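Anikó Hegyi has been making small slatted benches under the name Falen for six years, and she still cuts every slat herself.

"People ask me why I don't order them in," she said. "I tried that once. I got 200 of them and sent back half."

Hegyi learned the work from Andor Tóth, who ran a chair shop before he retired. He taught her to set out the gaps with a scrap of wood as a spacer, and she has kept to that. The posts and rails go together first, then the slats go on crosswise from one end to the other.

She leaves the wood bare. "Oil is the customer's choice. Some like it pale, some put it in the bathroom and want it sealed."

The price is 94 euros, and she does not plan to raise it before September. Most orders come from people who have seen one at a friend's house.
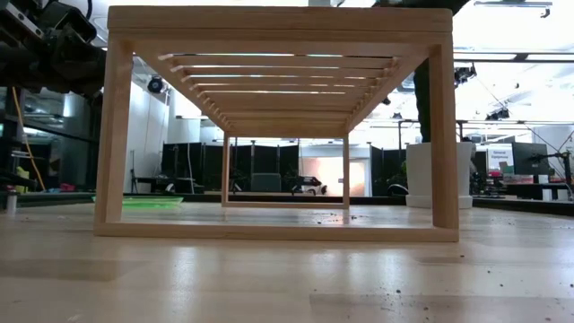

Looking through one of the unfinished wood pieces, with light coming between the slats.

Asked what she would make next, Hegyi said a longer version for hallways. "Stijn Smits wants the first one. He has a lot of shoes."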